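Bristden Shared Kitchen and Workroom
Minutes of the April members' meeting

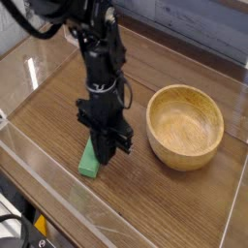 The light wood bowl and green block, on the table (item 3).

Chair: Estrella Tapia
Minutes: Herman Mangundap
Opened 6:40 p.m., ten minutes after the chair said we were starting without the people who weren't there yet. They came in during item 1 and had it read to them again.

1. Last meeting's minutes

Approved with one correction. The March minutes said the members "agreed to replace the kettle." Several members remember agreeing to talk about replacing the kettle. Changed to "talked about the kettle." The kettle stays.

2. Money

The account stands at $3,247. Estrella reminded everyone that 3,000 of that is the deposit on the lease and can't be spent, which leaves $247 and a lot of opinions. A request for a second dish rack was put off until May. A request for a better dish rack in place of the current one was also put off until May, on the grounds that it was the same request.

3. The bowl

This took up most of the evening.

The round wooden bowl has been on the shared list since the move from Skesow Street, under "bowls, misc." It has been used for fruit, for keys, for bread dough at least once, and over the winter for mail. The question was whether it belongs to the kitchen or to the workroom.

For the kitchen: it is a bowl. It has thick walls and a wide mouth and would take a salad for the whole membership, should the whole membership ever want the same salad.

For the workroom: whatever goes into it in the kitchen never comes out again. The mail was mentioned. Herman asked that it be noted that he has apologized about the mail.

A third view was that the bowl should be kept empty and simply be nice to look at. The chair asked how that would be put on the shelf label. No answer was offered.

Agreed: the bowl goes to the kitchen, for food only. Keys go on the hooks. Mail goes in the mail slots, including mail for people who have moved out. The bowl is to be washed by hand, dried right away and oiled when it starts to look thirsty. It does not go in the dishwasher, and it does not go in the dishwasher "just for the rinse."

Estrella will write the label. She asked that nobody improve it.

4. The green block

Listed under "sponges and similar," where it has been a source of friction. Two members had taken it for a washing-up sponge. One had taken it for a yoga thing. It came out of the Cortés box with the bookends and the ball of string, and the packing list for that box says only "green."

A motion to throw it out failed for lack of a second. A motion to find out what it is failed for lack of anyone to do it. The compromise, reached at 7:50, is that it lives in the workroom on the low shelf, is not used on dishes, and may be borrowed by anyone who can think of a reason. Borrowers are to sign the sheet. Herman will make a sheet.

It was pointed out that the bowl and the block have now been separated after being listed next to each other for as long as anyone can remember. The minutes take no position on this.

5. The table

The wood tabletop was praised in general terms. Please put something under hot pans. The cork mats are in the second drawer, where they have been all along. Two members said they had never heard of the second drawer. They were shown it during the break.

Skelier have quoted for refinishing the tabletop. The figure was $1,000 and was read out twice. See item 2. Members will use mats.

6. Shelf labels

The old labels are curling, and one says "flour" over what is plainly rice. New labels to be done in block capitals by a person with decent handwriting. This ruled out most of the room. Estrella will do these too, as she has the pen out already.

7. Any other business

The smell by the back sink has gone. No cause was found and members were asked to leave it alone.

The good scissors are still missing. The bad scissors have been handed in three times by different people hoping for credit.

A suggestion that meetings be kept to an hour was well received and discussed for fifteen minutes.

To do before May
Estrella: bowl label, shelf labels, buy labels
Herman: sign-out sheet for the block, clear the last of the winter mail
Everyone: cork mats, second drawer
Whoever has them: scissors

Closed 8:35 p.m. The chair thanked those who stayed to stack the chairs, both of them.

Recent minutes
March: The kettle (corrected)
February: Fridge shelves, who has which
January: Unpacking the Skesow Street boxes
December: Short meeting, soup
Older minutes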